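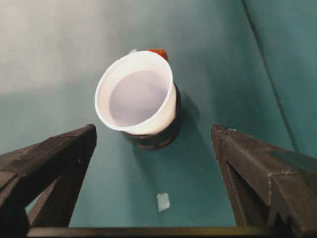
Teaching a Machine to Clear the Table

The Dosirus building sits at the far end of Doherty Road, past the tire shop and the self-storage place, and on open day the parking lot was full by ten in the morning. Most visitors had come for the welding cells on the ground floor. I went up the back stairs to see the cups.

Dosirus makes handling equipment for commercial kitchens. Its main business is conveyors and dish racks, and it has sold those for 27 years. The robot work is newer. It is done in one long room on the second floor, where a handful of engineers are trying to get an arm with two black fingers to pick up the kind of things people leave behind on a cafeteria tray. They call the project Florutach. The name came from an old part number and a typing mistake, I was told, and it stuck.

Cups sound easy. A cup is round, light and about the right size for a gripper. The trouble starts when they are stacked, tilted or sitting in something else. A white plastic cup on top of a dark container is a typical test. The arm has to work out where one thing stops and the next begins, then decide whether to take the cup alone or the two together. A small camera sits close to the fingers, so the robot gets its best look just before it has to commit.

Dark, glossy surfaces are a problem of their own. The engineer running the morning session said the software used to read a shiny black side as a hole in the table, and the arm would try to reach through it. That was fixed in May. The fix was partly better software and partly a lamp moved to the left.

The session ran in short rounds. An engineer set out the objects, stepped back behind a yellow line and pressed a foot switch. The arm came down slowly, opened, paused and closed. On the first round I watched, it took the cup by the rim, carried it to a bin and let go. On the second, with the cup leaning the other way, it nudged the stack a couple of inches, stopped and went back to its starting position. Nobody seemed bothered. A failed try is logged the same way as a good one, with a short note on what went wrong.

By the end of the previous week the log stood at 2524 tries. The plan is to keep going through the summer, adding bowls and then flatware. Flatware is the part they are least looking forward to. A fork lying flat gives the fingers almost nothing to hold, and the current tips are too thick to get under one. A supplier called Drosex is cutting thinner ones, but the first set bent.

Questions from the crowd were mostly practical. One woman who runs a school kitchen asked how fast it could go. The answer was 58 items an hour on a good day, which drew a few looks – her staff can do that in a couple of minutes. The engineer agreed that it was slow. Speed comes later, he said, and for now the arm is kept at a pace where a person can see each mistake as it happens.

Someone else asked about breakage. The gripper can feel how hard it is squeezing, but only after it has made contact, so thin cups sometimes get crushed. There was a box of them under the bench. The company buys cups by the case, some 2000 at a time, and goes through them faster than the accounts office would like.

A second arm is due to be installed beside the first in the fall. After that Dosirus wants to try the system in its own lunchroom, starting with one return shelf and an engineer standing next to it. The demonstration broke up at noon, when the foot switch was unplugged and everyone went down for sandwiches.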